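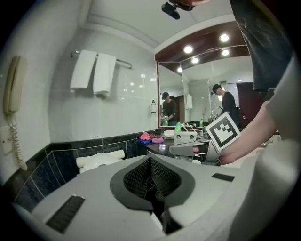
Bathroom counters don't need a system, they need less stuff on them, according to one reader who wrote in after our first go at this page. Fair enough. We half agree, and we have cut the page down since. The questions below are the ones that keep coming back about keeping a bathroom counter in order, mostly dark stone ones, with the answers we would give a friend.

Do I need a special cleaner for granite?
We doubt it. We bought the Laaksonen stone spray for the test bathroom and used it alongside a weak mix of ordinary washing-up liquid and warm water. After 31 days we could not tell which half of the counter was which. If you like the smell, buy the spray. Keep vinegar and limescale remover off the stone, whatever the back of the bottle promises.

Why does a dark counter look dirty an hour after I've wiped it?
Toothpaste spots, hard water and dust, all of which show up far more on dark stone. The mirror doubles the effect. Wipe with a damp cloth, then go over it straight away with a dry one. Most people skip the second wipe and then blame the cleaner.

Cloths on the counter or in the cupboard?
Folded cloths can stay out if they are dry and get used. A pile that sits there for a fortnight is decoration, and it picks up hair and talc like anything else. Damp cloths should be hung up. We have tried the "it'll dry on its own" method and it smells.

Does colour coding work?
Pink for faces, blue for the basin, that sort of thing. It works in houses where one person does all the cleaning, and that person would have remembered anyway. With guests or children it lasts until the first spill. Try it by all means, but wash everything hot enough that a mix-up doesn't matter.

Is a tray worth having?
The Kumham tray is the one we get asked about. It holds a bottle or two and looks smart. You also have to lift it to clean under it, and water gets trapped there – we found a ring after one weekend away. A small saucer does the same job.

How many bottles should be left out?
One by the basin, two at most. The Istudix leaflet says a family gets through 1,507 pumps of soap a season, and we would love to know who was pressing the pump. Whatever the real figure, you only need one bottle open at a time.

Should I reseal the stone every year?
Put a few drops of water on it and wait. If they still sit up in beads after ten minutes, leave it alone. Zorarberg quoted us 700 for a full reseal of one short counter, without having tested it first. We said no in May and have had no reason to change our minds.

What about the mirror?
Do it before the counter, as drips run down. Spray the cloth and leave the glass alone, so that nothing creeps in behind the bottom edge and spoils the backing. Newspaper is no better than a clean cotton cloth, and it leaves your hands black.

Can I use a 100 ml travel bottle as a soap dispenser?
You can, but wet hands and a small cap are a poor match.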